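3.2 Participants and setting

Sellers were recruited through Welaler, a resale platform for used clothing and household textiles. Of the 2154 accounts that listed at least one item in September, 900 were sent an invitation and 617 completed the survey. We then interviewed 40 sellers in their homes, all of whom worked alone and had no separate business address.

Interviews were held in the room where the seller prepared listings. Most used a bedroom or a corner of one, and equipment stayed out between sessions or was put away each night, depending on who else needed the room.

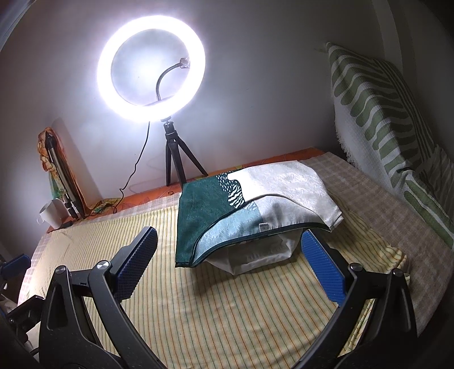

Figure 2. Ring light on a short tripod at the far edge of a bed, with a folded bag or pouch across the middle.

Sellers described the shared room as a cost, though few put a price on it. Those with children at home listed fewer items per week and worked later in the evening. Hosseinzadeh and Mohmand report the same pattern among home tailors in Bistlow, where rent per room is higher than in Starno.

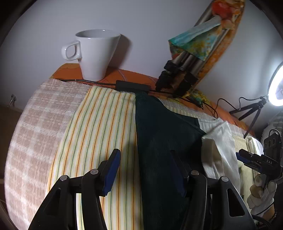
We coded each interview for three kinds of unpaid work: preparing items, answering buyers, and packing. Two coders (Rostami and Azimi) read every transcript and settled differences by discussion. Time spent on returns was coded apart – sellers disagreed on whether it counted as work at all – and is reported in Section 4.3.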